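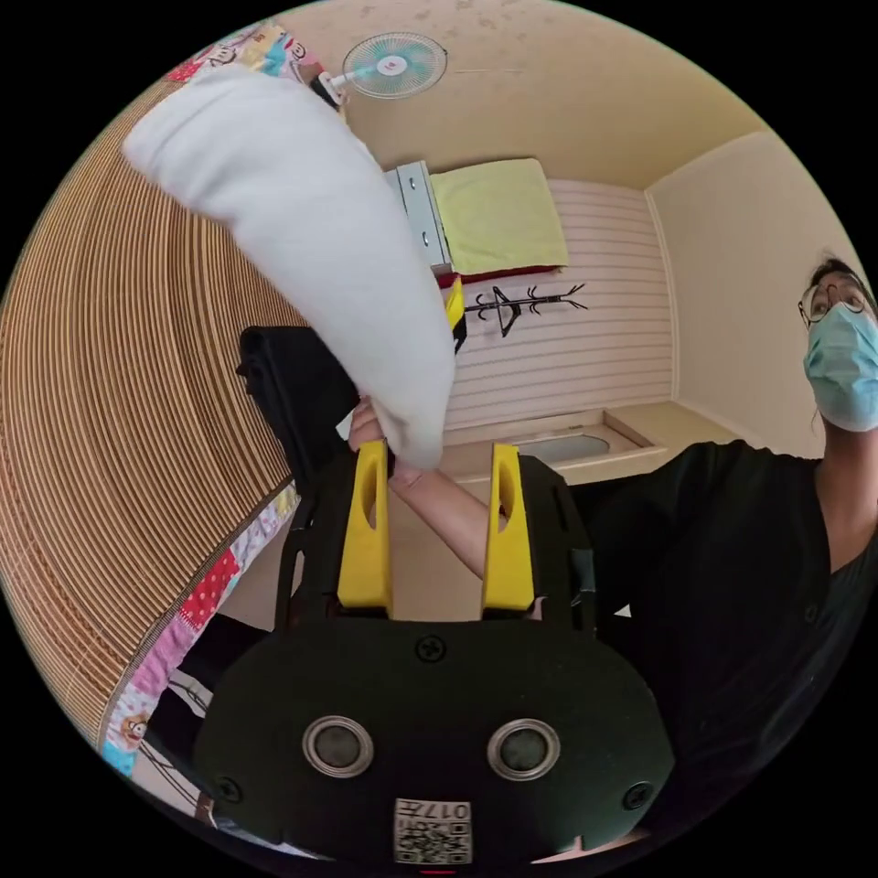

The planner froze again on Thursday, right at step 400, and I said a word I won't type.

I'd been so sure about this one! Tredus (that's our planner, I didn't pick the name) had folded towels all week in simulation, 3000 runs, hardly a wobble. Then I fed it real cloth and it just sat there, replanning the same grasp – left, right, left – like me in front of the fridge.

So I stayed late at Darordale with cold noodles and the logs. Around run 20 I saw it. The perception node thought every crease was a new edge, so the cloth kept turning into a different cloth, and Tredus kept politely starting over.

I changed one filter. Five lines. I hit replay and held my breath.

Step 399. Step 400. Step 401.

I yelled so loud the hallway lights came on. Then I pushed the fix to the wrong branch.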